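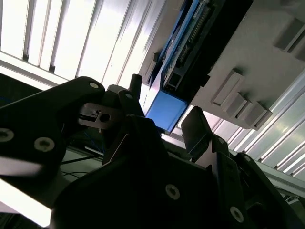 Which gripper should I try first if my parts come in many sizes?

Start with the Vono 80. It opens to 80 mm and holds most small boxes and bottles without changing the fingers.

Vono 80, two-finger gripper for trial use

The body and the fingers are matte black plates, fastened with hex socket screws. You need only one key set to take a finger off. The weight is 920 g without cable.

We compared it with the Sitov S3 on the same arm, with the same controller. Each gripper made 170 picks from a mixed tray. The Vono completed 92 percent of them. The Sitov closes faster, but it lost more of the thin parts, and its fingers are harder to adjust.

Please check the cable length before you order. On a long arm the standard cable is too short and the wrist can pull it.

The trial set is lent for 3 weeks and contains gripper, cable, flange and spare screws. Return shipping is paid by the customer.

Tested by Bushra Rana, Hurnham workshop, May 2018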